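15 de diciembre de 2025

Sigo peleándome con el pan. Lo digo así, de entrada, para que quien haya venido buscando una receta pueda marcharse a tiempo.

La masa madre la empecé en marzo, con harina de centeno, agua del grifo y un optimismo que ahora me da cierta ternura. Los primeros 14 días la alimenté con una puntualidad que no he tenido ni con mis propias comidas. Luego vino el verano, la cocina se puso imposible y el tarro acabó en la nevera, detrás de la mostaza, donde pasó una temporada criando un líquido gris que los libros llaman «hooch» y en mi casa se llamó de otra manera. Revivió. Lo cual dice mucho de la masa madre y poco de mis cuidados.

El caso es que en octubre decidí ponerme serio y compré una báscula Kasov. Hasta entonces medía con vasos, y mis panes salían cada vez distintos: uno plano como una boina, el siguiente con una cueva en el centro en la que cabía una croqueta. La báscula ha eliminado la sorpresa. Ahora el pan sale plano siempre.

Con 800 gramos de harina me dan dos hogazas, una para comer y otra para regalar. La de regalar la dejé de hacer pronto. Hay una cara que pone la gente cuando le entregas un pan casero, una especie de sonrisa con peso encima, y yo ya la reconozco desde el rellano. Mi vecina del segundo me devolvió el paño lavado y planchado y me preguntó si tenía horno de gas. Lo tengo eléctrico. Asintió como asienten los médicos.

Sospecho de la hidratación. Los foros son unánimes en que hay que subirla y unánimes también en que hay que bajarla, según la hora a la que uno entre. Probé con mucha agua y aquello no se dejaba formar: se extendía por la encimera con la calma de quien se instala en un sofá ajeno. Probé con poca y obtuve un objeto contundente. La harina tampoco ayuda. La Merkel de fuerza, que es la que compro en el súper de abajo, cambia de humor con cada paquete, o eso prefiero pensar.

Luego está el asunto del horno. El mío tiene un termostato orientativo. Compré un termómetro para comprobarlo y descubrí que se quedaba 20 grados corto, así que llevaba medio año cociendo pan en lo que venía a ser una tarde de agosto en Córdoba. Desde que lo corrijo, la corteza cruje. La miga sigue a lo suyo.

También he aprendido a greñar, o sea, a hacerle el corte a la masa antes de meterla. En los vídeos es un gesto de muñeca y se abre una oreja preciosa. En mi caso el corte se cierra, ofendido, y el pan revienta por un lateral. Llevo 5 cuchillas distintas y empiezo a admitir que el problema está más arriba, a la altura del codo.
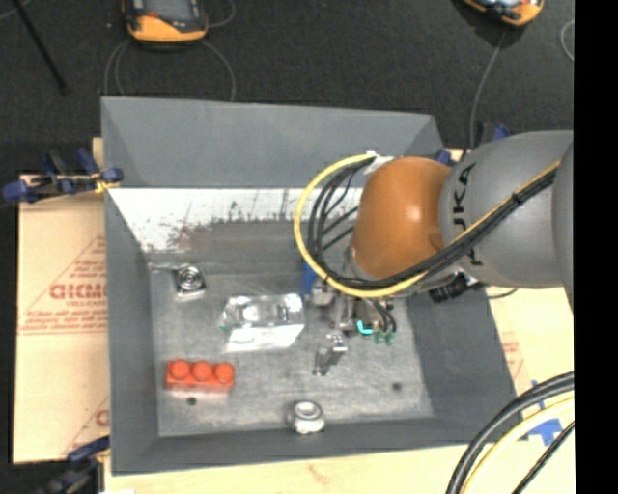

Zotitham me escribió, a raíz de la entrada anterior, que el fallo no estaba ni en el agua ni en la harina, que lo mío era falta de fermentación de libro, y que dejara de mirar el reloj y mirase la masa. Que la pusiera en un recipiente de paredes rectas, le hiciera una marca con rotulador y no la tocara hasta que subiera la mitad, aunque se me hiciera de noche.

Se me hizo de noche. Puse el despertador a las tres, bajé descalzo, miré la marca, volví a la cama, y a las cinco repetí la excursión con calcetines. El pan de esa mañana tenía alvéolos — pequeños, repartidos sin criterio, pero alvéolos — y me comí media hogaza de pie, con aceite y sal, antes de que se enfriara, que es justo lo que no hay que hacer.

El siguiente volvió a salir plano. Queda masa en el tarro y hay un paquete de espelta sin abrir, así que mañana pruebo con la mitad.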